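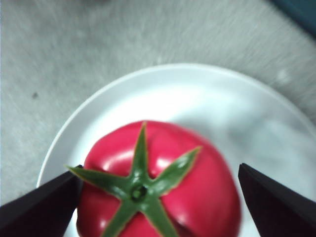

Según una abuela de la edición anterior, el grupo avanzaba demasiado deprisa en la parte de exposición y a su nieto le habría convenido repetir el ejercicio de velocidad de obturación antes de pasar al diafragma. La observación se ha incorporado al programa de este año: la parte de exposición ocupa ahora dos sesiones y el diafragma se trata por separado.

CONVOCATORIA DE PARTICIPANTES
Taller intergeneracional de fotografía digital Lorkside
Organiza: Asociación Fotográfica Norkham
Lugar: Aula Vương, Centro Cívico Orkmont

1. Objeto

La Asociación Fotográfica Norkham abre el plazo de inscripción para el taller Lorkside, destinado a parejas formadas por un adulto y un menor de la misma familia o de su entorno de convivencia. El taller trata el manejo manual de la cámara, la toma en interior y exterior y la ordenación posterior del archivo doméstico. Quedan fuera del programa el vídeo, el dron y la fotografía submarina.

Cada pareja trabaja con una sola cámara y la comparte durante toda la actividad. El adulto y el menor se alternan en la toma y en el registro de parámetros, según el turno que marca la hoja de prácticas.

2. Plazas

Se ofertan 30 plazas, contadas por persona. Una pareja ocupa dos. No se admiten inscripciones individuales ni grupos de tres. Si una familia desea inscribir a varios menores, cada uno deberá ir acompañado por un adulto distinto.

3. Requisitos de los participantes

Adultos:
Abuelos, padres, tíos, tutores o personas autorizadas por escrito por el tutor legal.
No se exige experiencia previa en fotografía.
Disponibilidad para asistir a todas las sesiones con el mismo menor. La sustitución del adulto a mitad de taller requiere aviso por escrito a la secretaría.

Menores:
Alumnado de educación primaria en el momento de la inscripción.
Lectura fluida de textos cortos y de cifras con decimales (los valores de diafragma se anotan así en la hoja).
Capacidad para sostener la cámara con ambas manos y accionar el disparador sin ayuda. Quien necesite trípode, empuñadura adaptada u otro apoyo puede solicitarlo en el formulario.

4. Equipo

Cada pareja aporta su cámara. Se acepta cualquier modelo réflex, sin espejo o compacto que cumpla las condiciones siguientes:

Modo manual completo y modos de prioridad a la apertura y a la obturación.
Archivos de 4000 píxeles en el lado mayor, como mínimo.
Tarjeta de memoria vacía y formateada en la propia cámara.
Batería cargada. Se recomienda una segunda batería si la cámara tiene más de unos años de uso.
Correa de cuello o de muñeca, obligatoria durante las salidas.

Los teléfonos móviles no se admiten como cámara principal. Pueden usarse para consultar el manual del fabricante, siempre que el ejercicio lo permita.

La asociación dispone de un número limitado de cámaras compactas en préstamo. Se asignan por orden de solicitud, con firma de recibo y sin fianza. No salen del centro salvo en las salidas programadas — en ningún caso se ceden para uso doméstico entre sesiones.

5. Programa

Bloque A. La cámara apagada. Identificación de mandos, anillos y tapas. Inserción y extracción de batería y tarjeta. Limpieza exterior del objetivo. Ajuste del visor a la vista de cada miembro de la pareja y anotación de la posición dióptrica para recuperarla en cada cambio de turno.

Bloque B. Exposición. Velocidad de obturación, sensibilidad y lectura del exposímetro. Se desarrolla en dos sesiones consecutivas con los mismos ejercicios, la primera con motivo inmóvil y la segunda con motivo en movimiento. Las parejas que completen la serie antes de tiempo la repiten con los papeles invertidos.

Bloque C. Diafragma y enfoque. Profundidad de campo a distancia corta y media. Enfoque puntual y bloqueo a medio recorrido del disparador. Este último gesto es el que presenta mayor dificultad para los menores y se practica primero con el objetivo tapado.

Bloque D. Salida. Recorrido a pie por las inmediaciones del centro con lista cerrada de tomas. Las tomas fuera de lista no se comentan en clase. En caso de lluvia, el bloque se traslada al vestíbulo y se trabaja con luz de ventana.

Bloque E. Archivo. Descarga, nomenclatura de carpetas, descarte y copia de seguridad. Cada pareja entrega una selección breve, con los parámetros de cada toma.

El retoque se limita a recorte, enderezado y corrección de balance de blancos. No se enseñan filtros ni sustitución de fondos.

6. Calendario y horario

El taller comienza en febrero. Las sesiones son semanales y de tarde, con entrada a las 17:30. La duración de cada sesión es de aproximadamente 2 horas, con una pausa intermedia. La puerta del aula se cierra al iniciarse la explicación; quien llegue más tarde espera a la pausa para incorporarse.

7. Compromisos

Los participantes admitidos se obligan a:

Asistir con puntualidad y firmar la hoja de control.
Permanecer en el aula durante toda la sesión. El adulto no puede dejar al menor a cargo del monitor.
Completar la hoja de parámetros en cada práctica, aunque la toma resulte fallida.
No publicar imágenes en las que aparezcan otros menores del grupo.

Dos ausencias sin justificar suponen la baja y el paso de la plaza a la lista de espera.

8. Autorizaciones y uso de las imágenes

El tutor legal firma una autorización de asistencia y, en documento aparte, el consentimiento o la negativa a la captación de imágenes del menor por otros participantes. La negativa no afecta a la admisión: los menores sin consentimiento llevan un distintivo en la correa y quedan excluidos de los ejercicios de retrato como modelos.

Los derechos sobre las fotografías corresponden a quien acciona el disparador. Norkham solo expondrá en el vestíbulo del centro las tomas cuya cesión se haya firmado, sin fines comerciales y con retirada inmediata a petición del autor o de su tutor.

9. Inscripción

El formulario se recoge en la conserjería de Orkmont o en la secretaría de la asociación. Debe entregarse con la documentación siguiente:

Formulario cumplimentado y firmado por el adulto participante.
Autorización del tutor legal, si no coincide con el anterior.
Marca y modelo de la cámara, o solicitud de préstamo.
Indicación de alergias, necesidades de movilidad o de visión que afecten a la práctica.

No se tramitan formularios incompletos. La secretaría comunica el defecto una sola vez y la solicitud conserva su orden de llegada si se subsana antes del cierre del plazo.

10. Criterios de admisión

Tienen preferencia las parejas que no hayan participado en ediciones anteriores. Dentro de cada grupo se sigue el orden de entrada. No se valora la calidad del equipo ni se solicitan fotografías previas; las que se adjunten se devuelven sin examinar.

La lista de admitidos se coloca en el tablón del centro y se comunica por correo electrónico. La plaza debe confirmarse por el mismo medio. La participación es gratuita, con el seguro de actividad incluido, y no cubre la rotura o pérdida del equipo propio.

11. Consultas

Las dudas sobre compatibilidad de cámaras se dirigen a la secretaría con el modelo exacto, tal como figura en la base o en la parte posterior del cuerpo. Para el resto de cuestiones, la conserjería del centro atiende en horario de apertura.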